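Ticket 1332 – Vurnar cell, brick sort: right jaw drops parts
Status: open
Opened: 27th March

Fault: gripper lets go between pick and bin. Started after the finger swap. Controller is the Firex unit, jaw position limit 2000. Green bricks are picked off the marble, and close clusters are the worst case for finger clearance.

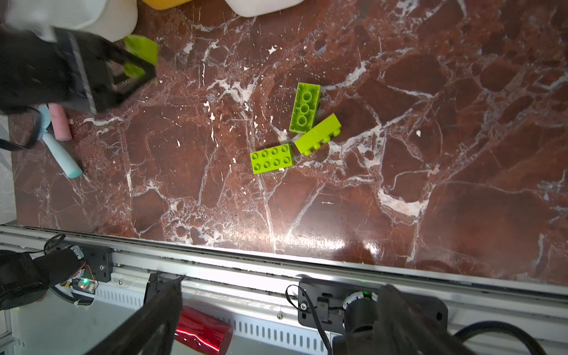

Does the fault follow the finger or the motor? The finger. With the old pair refitted, the same motor held every brick through a full sort.

Checked so far:

- Jaw zero: re-taught, no change
- Motor current at close: normal
- Finger screws: right side almost 4 turns loose, tightened
- Wrist cable: reseated at both ends

For bin picks the fingers go down open on both sides of the brick. Approach height was left at the old value, and the Coller fingers are longer.
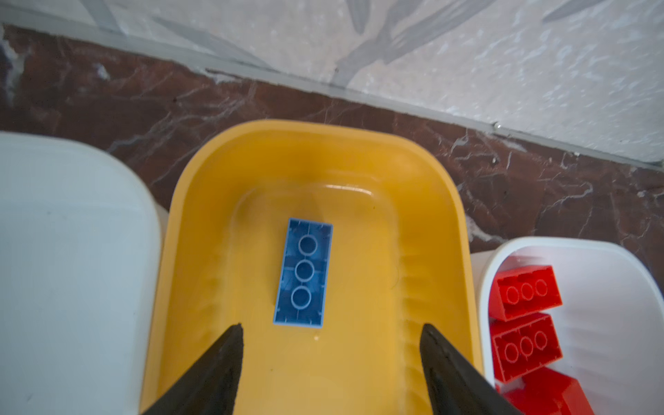 ### Calibration

Ran the Dimitriou jaw routine twice with the new fingers on. Closed position came back different each time, so the routine was finding a soft stop. Removed the rubber pad from the right finger and ran it again – result stable. Pad had been glued on crooked.

Bin positions were not touched. Blue goes to yellow, red to the right-hand white bin. 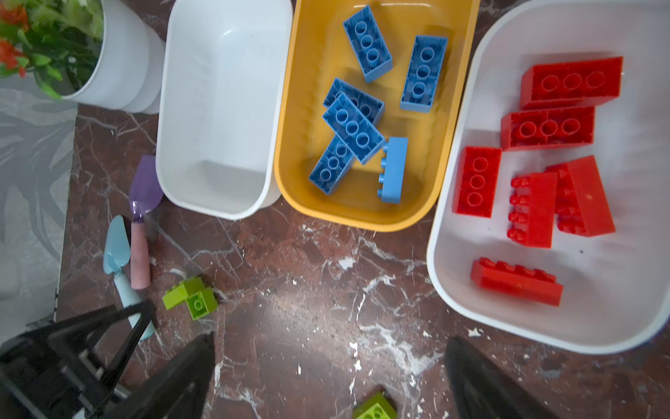
*Wrist view, bins and green bricks on the counter.*

New pad fitted dry, then glued. Close speed lowered for red until the glue has had a full night. Grip on the long sides only.

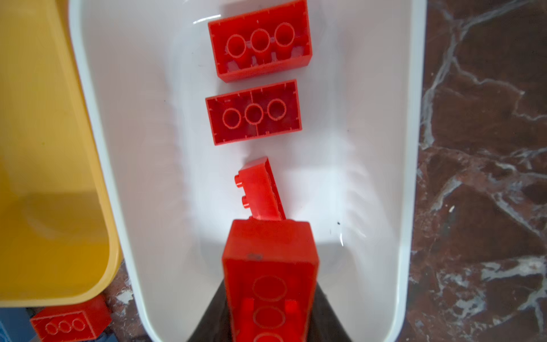
Coller support wrote back that pads from the October batch should be replaced in pairs, and asked for the jaw zero to be taught again afterward. Left pad is on order. Ticket stays open until it is fitted.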